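Co-op bylaws: can members vote by mail?

Raphaël Hamel
We're starting a small worker co-op in Darnen, 9 founding members. Draft bylaws say one member one vote, but only in person at the June assembly. Two of us work nights. Is mail voting normal or does it kill the discussion part?
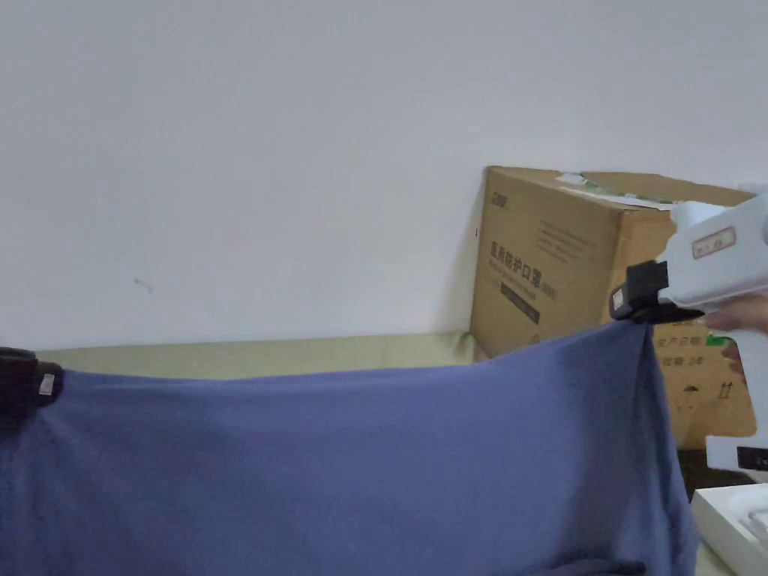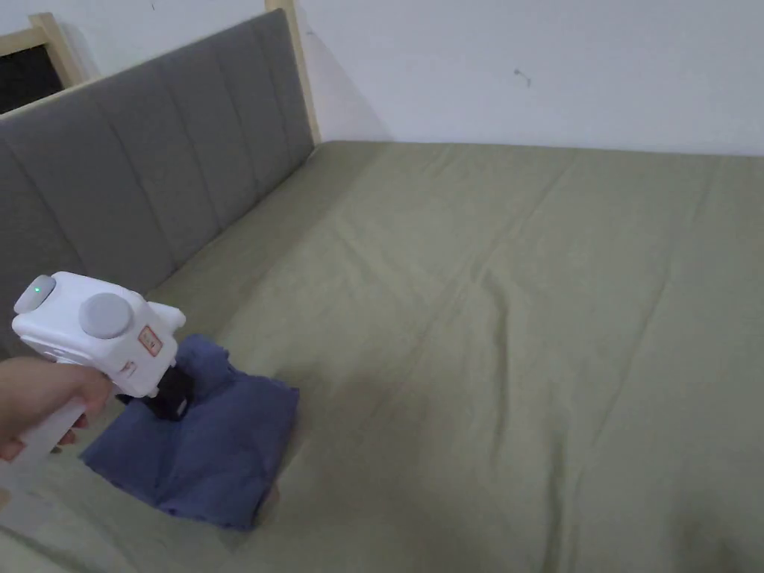 Also no idea what quorum to set. Somebody wants 80 percent, seems high to me.

Suleiman Okonkwo
80 is too high -- two people get sick and you cant meet. We use 6 out of 9. Mail ballots fine for elections, not for bylaw changes. Check your state law first tho.

Rorkis
just hold the meeting at 8 am, night people are still up

Atinga
Agree w/ Suleiman mostly. Put the ballot deadline in writting.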